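Teaching Two Arms to Clear a Table
At Riltivex, the slow part of building a learning system is deciding what counts as an example

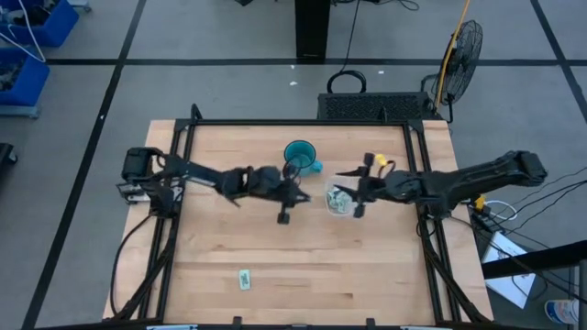
An episode at Riltivex starts with a key press and ends with another one. Between the two, an operator moves a pair of leader arms by hand, and the two arms at the table copy the motion. The system writes down the joint angles, the gripper positions and the video. If the operator is satisfied, the episode is kept. If not, it goes into a second folder, which is not deleted.

The company's current project, called Nirnance, aims to train one policy to handle small household objects on a tabletop: mugs, packets, clear plastic containers. The target for the first data set is 1000 episodes. By the end of March the team had recorded 895 that passed review. Another 179 had been rejected.

Jurgita Ramanauskas designed the recording procedure and still runs the review. Her view is that the total matters less than how it is spread out.

"You can collect a lot of episodes in which the mug starts in the same place," she says. "The training loss looks very good. Then you move the mug by the width of a hand and the arm closes on air."

To prevent this, the starting layout is drawn from a list before each episode. The list gives a position and a heading for every object. Mug handles are the main concern. A handle that points toward the right arm invites a different grasp from one that points away, and an operator left to choose will turn the handle to the easy side without noticing. Under the written procedure, the operator sets the objects from the list, steps back and does not adjust them again.

The tasks are divided into four groups. The first is single-arm pick and place. The second is handover, in which one gripper passes an object to the other near the middle of the table. The third covers containers, where one arm holds and the other removes or inserts. The fourth is clearing, in which everything on the table has to be moved to a marked area in any order.

Handover takes the most practice. Both grippers have to hold the object for a short period, and any disagreement between the arms shows up as force on the object. A rigid mug passes that force straight to the finger joints. A soft packet hides it, and an operator can complete a poor handover with a packet and never know. Reviewers therefore check the motor current trace for each handover as well as the video. An episode with a current spike above the set limit is rejected even when the object arrives where it should.

Clear plastic is difficult for a different reason. The camera sees the contents and the reflections more strongly than the walls. In early training runs the policy reached for whatever was inside the container and struck the rim. The team considered leaving clear containers out and decided against it. They recorded more of them instead, with different contents, so that the color inside would stop being a useful clue about where the edge was.

Flat packets have a simpler problem. There is very little to grip. Operators found two methods: slide the packet to the edge of the table and pinch it there, or press one finger down and drag until the packet buckles. Both work by hand control. Mixed together in the same data set, they produced a policy that started one method and finished with the other. The procedure now permits the buckle method only.

That rule was the subject of some debate. Reet Šimkus, who trains the models, argued at first for keeping both. A policy that can represent more than one way of doing a task is more useful in the long run, and throwing out good demonstrations is expensive. She changed her position after comparing two training runs on the packet episodes.

"With a larger set I would keep both methods," Šimkus says. "With what we have, the model needs to be told one thing clearly."

The rejected episodes are sorted by cause. The largest category is hesitation. An operator who stops in mid-air to think leaves a run of frames in which the arms hold still, and a policy trained on such frames learns to hold still as well. Short pauses can be trimmed by a script. Pauses close to an object cannot, as the system has no good way of telling a thoughtful pause from the settling time before a grasp. The other categories are dropped objects, current spikes, layouts that did not match the list, and recording faults.

Recording faults have mostly been a matter of timing. Each camera and each arm reports at its own rate, and the logger has to line them up afterward. During the first weeks one arm's readings arrived late by a small and nearly constant amount. The video looked normal and the plots looked normal. The fault was found only when a trained policy kept closing its gripper too soon. The affected episodes were corrected by shifting the arm data, and a sync check was added to the start of each session: both grippers open and close together, and the software compares the commanded time with the time seen in the video.

Operators work in short blocks with a break between them. Ramanauskas set this limit after plotting episode length against time in the session. Episodes became faster for a while and then became uneven. The fast ones were not always better. An experienced operator cuts corners that a slow one does not, passing the gripper close over the rim of a mug on the way to something else. A person can judge that clearance. The policy copies the path and adds its own error.

The question of who should demonstrate has not been settled. The first part of the set came from a single operator, which made it consistent and also made it narrow. Later sessions used several people. The policy trained on the combined data was smoother in clearing and worse in handover, where the operators differed most in how long they kept both grippers closed. A fixed holding time has since been added to the instructions, and operators hear a tone when it has passed.

A second rig is planned at the company's Somora site. It will use the same arm layout and the same object list, but a different room. Lighting and background are the two things the present set hardly varies, and Šimkus expects the current policy to do poorly there at first. She intends to measure that before collecting anything new, using the same starting layouts, so that the drop can be assigned to the room and to nothing else.

Until then the work goes on at one table. The remaining episodes have been assigned mainly to containers and handover, the two groups with the highest rejection rates. The clearing group is full and has been closed to new recordings, although operators still run a few clearing episodes to warm up. Those are logged under a separate name and kept out of training.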